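Gistow café asks guests to bring back its cups

2 min read

The Naqvi café in Gistow has a small problem with its cups. Since it opened in September, up to 100 of them have left the house and did not come back. The owner, Ottmar Teuber, put a box at the door on 28th May and asks people to return them, with no questions.

"I am not angry," he told us. "Many guests take the coffee outside to the river, and then the bus to Wandton comes and they must run."

The cups come from a small pottery in Zurnenby, which makes them in sets of six. A new set needs several weeks, so the café now borrows cups from the bakery next door on busy mornings.

Guests who bring a cup back get a free filter coffee. The offer is also good for cups of the older, smaller kind.

White cups on a round table.
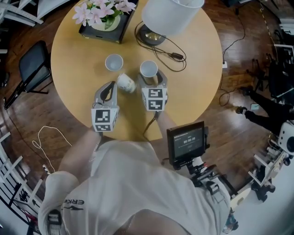
Opening hours

The café is open in the mornings and early afternoons. The box can be reached also when the door is closed.

28 shares | 6 comments

Contact | Copyright | Back to top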